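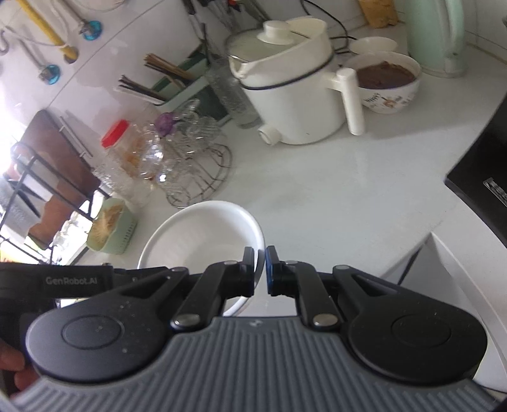 Frequently Asked Questions for Home Demonstrators
Talitz Kitchen Study, Grastville

Last updated 2018-11-17

Welcome, and thank you so much for reading this far into the paperwork! Most of what follows came out of phone calls and kitchen-table conversations with people who have already taken part, and we've tried to keep the answers in the same spirit. If yours isn't covered, write to Lakmal at the study desk and you'll get a real reply, usually a rather long one.

What exactly will I be doing?

Ordinary kitchen jobs, at your own counter, with a hand-held gripper doing the work your fingers would normally do. You hold the tool, you bring its two fingertips up to either side of a thing (the rim of a bowl, say, which is where we like everyone to start), you close them, and you move the thing where it needs to go. Then you let go and bring the tool away. The recording of you doing that is what we call a demonstration, and a good pile of demonstrations is what the robot learns from back at the lab on Gilchrist Street.

So there's no robot in my house?

No, only the hand-held tool comes home with you. The arm stays at the lab. A few people have been a little disappointed by this, and if you're one of them, please do come to an open afternoon and see it try (and sometimes fail) to put away the dishes.

Should I tidy up first?

Please don't, or at least not on our account. We get this question more than any other and we do understand the impulse, but a bare counter teaches very little. We want the bowl in the middle of real life: glasses on their stand, a jar with its lid on, the chopsticks in their caddy, the electric pot by the wall, a cord running along the back of the counter. The robot will have to reach past all of that someday. The exceptions are sharp knives lying loose, anything boiling, and anything with your name or address on it, such as mail or prescription bottles. Put those in another room before you begin.

Which objects should I start with?

An empty bowl with a good thick rim is the kindest beginner's object we know. You can come at it from the side, there's plenty to hold, and if you get the angle wrong you simply open up and try again. After that, go on to cups and small dishes, and then whatever is on your task card. Leave glassware for your second week, and if a glass was your grandmother's, leave it out altogether.

How do I line up the fingertips?

Slowly, and with your eyes on the gap between them. Bring the tool in so that the rim passes between the two tips, pause for a breath, then close. Junpei Yokoyama, who trains our new demonstrators, likes to have people practice the approach ten times without closing at all, which feels silly for the first three and makes perfect sense by the tenth. On tools with a blue pad, make sure the pad is facing the gap before you start, and wipe it with a dry cloth if it has picked up flour or crumbs.

Does it matter if my other hand shows up in the recording?

Not a bit. Fingers turn up at the edge of recordings all the time. We only ask that your free hand doesn't help. It is astonishing how often a hand will sneak out and steady a bowl without its owner noticing, and then the robot learns that bowls steady themselves. If it happens, finish the motion, say "redo" out loud, and go again.

How long is each demonstration?

Most are short. Our bowl task averages 38 seconds from start to finish, and some people are quicker. Please don't race. A calm demonstration with a small wobble in it is worth a great deal more to us than a fast one.

How many do you need from me?

We ask for 98 over four weeks, spread out however suits you. Some people do a handful after breakfast, and one gentleman in Illthorpe did nearly all of his on two rainy evenings in August. Do take breaks. The tool isn't something you're used to holding, and your wrist will let you know.

What if I drop something or make a mess of it?

Keep it! Mark it as a miss on your sheet and carry on. Misses are sorted separately and we do look at them. If something breaks, stop, put the tool down somewhere clear of the pieces, and clean up first. We replace ordinary kitchenware up to the amount in your agreement.

Can I use the sink?

You can work beside it, and you can put things into it when it's dry. Please don't run water while the tool is in your hand, and don't rinse the tool afterward, however sticky it gets. Bring it in and we'll clean it for you.

Why not just steer the robot by remote control?

We do that too, at the lab. Steering the arm from a desk is a fine way to teach it one kitchen very thoroughly, but it's slow going and the kitchen is always ours. With the hand-held tools we have been into 79 homes so far, and no two of them keep their cups in the same place. Home demonstrators who enjoy the work are welcome to try the remote station as well. Ask Junpei for a slot.

Who sees my recordings?

The study team, and only the study team, unless you tick the second box on the consent form. You can change your mind about either box at any point, and you can ask Lakmal Cassim to remove a single session without giving a reason. Please give the date and the task card number so he can find the right one.

How do I return the tool?

In its case, to the front desk at Gilchrist Street, any weekday until five. Put your tally sheet in the lid pocket. If you can't get to us, call and we'll arrange a pickup.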